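How Two Arms Share One Space

A robot arm does not know where its partner is. A program called a planner has to tell it. The planner in the Hamer software checks both arms 30 times a second.

Before an arm moves, the planner tests the path. If the two arms would come closer than 2 inches, it picks another path -- or makes one arm wait. 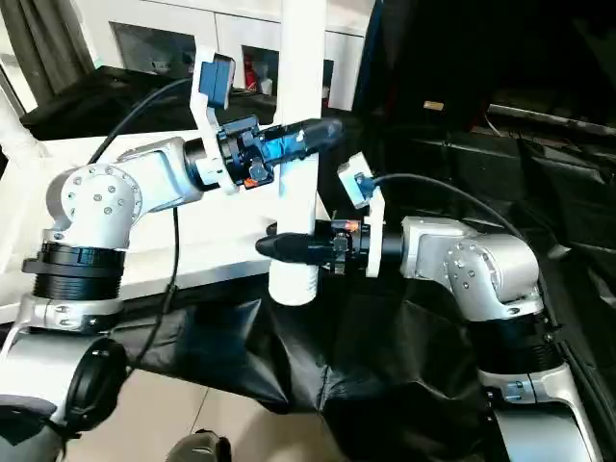
Two arms at one white pole. Each wrist carries a small camera module.

Camera pictures go to a second program, which works out where an object is. The planner then updates its map and tests the path again.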